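Gate 33

Tudor Rusu ran. Shoes in one hand, belt in the other, laptop bag banging his hip. The Clusalness flight closed in eight minutes and the train between terminals was down again.

"Walk or shuttle," said the woman at the rope.

"Which is faster?"

She looked at his socks. "Shuttle."

Shuttle was gone. He saw the back of it. So – walk. Past the shuttered Stanciu coffee stand, past a family asleep on thier coats, down the long hall with the carpet that smelled of rain. Gate 20. Gate 21. Who builds an airport in a straight line?

His phone buzzed. His sister. He let it buzz.

Drokovside had been his idea, the job, the apartment, all of it. Two years. And now a message at noon – Dad's asking for you – and every door in the place was a mile from the next one.

Gate 29. A stitch under his ribs. Somebody on the speaker said his name wrong, then said it wrong again.

"Final call, passenger Russo."

"Rusu," he told the ceiling.

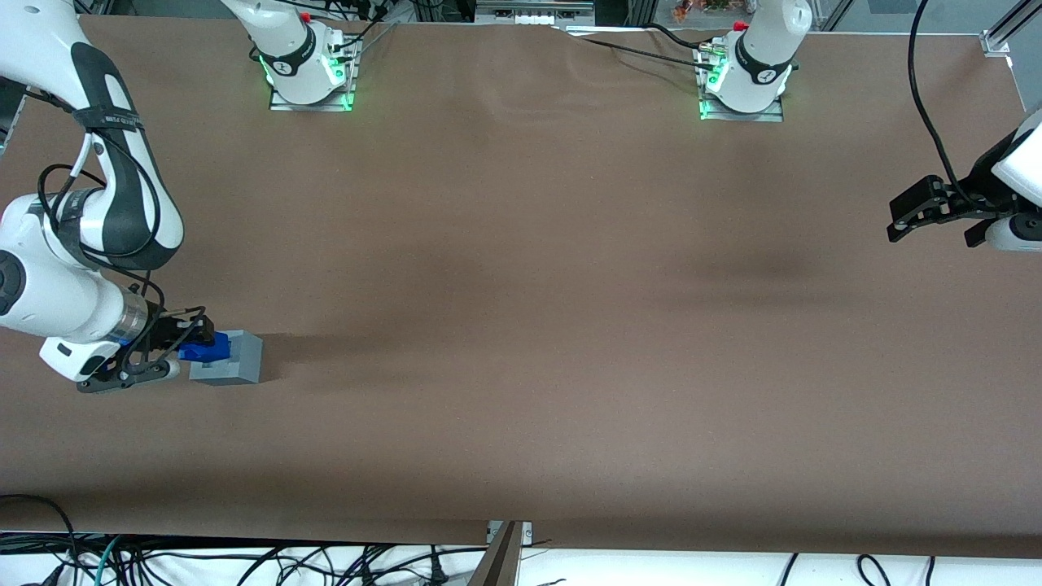
Gate 33. The agent had one hand on the door. Trultum Air pin, tired eyes. She watched him come the last few yards, shoes still in his hand.

"Boarding pass?"

He checked one pocket. The other. The the bag.

His phone buzzed. He picked up this time.

"I'm at the gate," he said. "Tell him I'm at the gate."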